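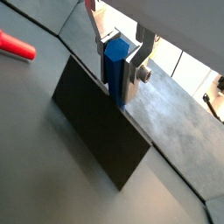
Is the February open day at Florneck worth the trip if you're thinking about an evening course?

Only if you already know which course you want and have questions the website doesn't answer. If you're undecided, you'll come home with a tote bag and be just as undecided as before.

I've been to a few of these adult education open days now, mostly because my job pays part of the cost of one class a year and I hate to leave the money sitting there. Florneck is the biggest in our area and gets talked up the most. The postcard called it "an evening that could change your direction." I went to find out what the classes cost and whether the teachers would be in the room.

Getting there first, as the postcard skips it. The bus from Utach takes 45 minutes and drops you at the bottom of the hill, on the side with no sidewalk. I drove. The parking lot next to the main door was full of staff cars, and the overflow lot is a field with a gravel strip down the middle. Parking was free, I'll give them that.

Doors were at 4 p.m. By ten past there was a line at the sign-in desk, where you had to type your name, email, phone number and "learning goals" into a tablet before you could get a map. The sign-in system is called Zillance. I asked the young man at the desk if I could just have a map. He said the map was part of the registration. I typed "map" under learning goals and it let me through.

The welcome talk was in the old dining hall and was supposed to last 15 minutes. It ran well past that. The speaker was Aliki Liapis, head of continuing education, and she's good at it, with a clear voice and no slides full of arrows. But I kept a list of what she said that could be checked, and it was short. Class sizes are "kept small." Most students "go on to great things." The evening program is "growing every year." When a man near the front asked how many people who start an evening certificate finish it, she said that completion means different things to different learners. He asked again. She said someone would follow up by email. I gave the same email address on the tablet as I use for everything, and so far what's followed up is a newsletter.

After that you were free to wander. The bookkeeping room had one instructor and a very long line, so I came back to it later. Languages were down the hall, three tables pushed together, with cookies. The Spanish teacher told me straight out that the beginner class moves slowly and that anyone who had two years of it in high school should skip ahead. That was the most useful thing I heard before dinner, and it took her one sentence.

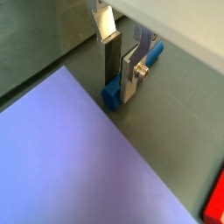 A bright blue block just above the table.

The Pitkänen wing is the new part, and they're proud of it. Wide halls, a lot of glass, chairs you can't stack. It's warm and quiet and I have nothing against it. What bothers me is how much of the tour was about the building. Our guide knew when the roof was finished and where the stone came from. She didn't know whether the library stays open until evening classes let out, and that matters a good deal more if you work until five. I found the hours on the library door myself. It closes at 7. The evening classes end at 9.

Then the money. The price list was on the back table in the lobby, under a stack of sweatshirts. A ten-week evening class is $294. That's fair for what it is, and cheaper than I'd expected. But look at the lines underneath. There's a materials fee that "varies by course," and a registration fee you pay again each term even if you're continuing in the same subject. I asked what the materials fee was for bookkeeping. The woman with the sweatshirts thought it was for the workbook. Could I buy the workbook used? She thought probably, and then thought maybe I should ask the instructor.

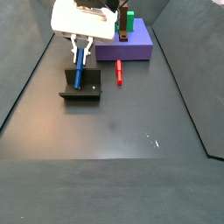

Blue peg and black stand.

So back to bookkeeping, where the line had gone down. The instructor is Bukola Bassey, and if everyone there had talked the way she did I'd be writing a different report. She told me that the first three weeks are easy and people get overconfident. She told me that week five is where they drop out. She gave me a page from an old assignment and let me sit at the back and try it, and when I got the second part wrong she asked me what I'd assumed about the opening balance. She also said that yes, a used workbook is fine as long as nobody has written in the tables, and that she has asked the office to put that on the website more than once.

I asked her the completion question too. She didn't have a figure for the college. For her own class last fall, she said, about two thirds made it to the end, and most of the others had shift changes at work. I believe her, partly because it isn't a very flattering number.
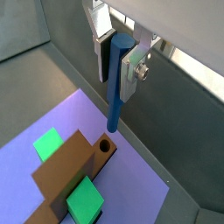 By then it was after six and the food counter had run out of everything except soup. I ate it standing up next to a couple from Utach who'd come for the interior painting class and had just found out it isn't offered this spring. It was in the printed catalog. It was also on the big board in the lobby. They took it better than I would have.

Would I go again? For bookkeeping, I didn't need the welcome talk or the tour. I needed one conversation with the person who teaches it, and I could have gotten that by writing to her, as her address is at the bottom of the course page. If you do go, skip the dining hall, go straight to the room you care about while everyone else is listening to the speech, and read the back of the price list before you sign anything. There's a discount if you enroll on the spot. It comes off the registration fee only, and it can't be combined with an employer's contribution, so for me it was worth nothing.

I haven't signed up yet. The deadline for the spring term is at the end of the month and I'm still waiting for the office to tell me what the materials fee is. If they write back I'll add it at the bottom of this page.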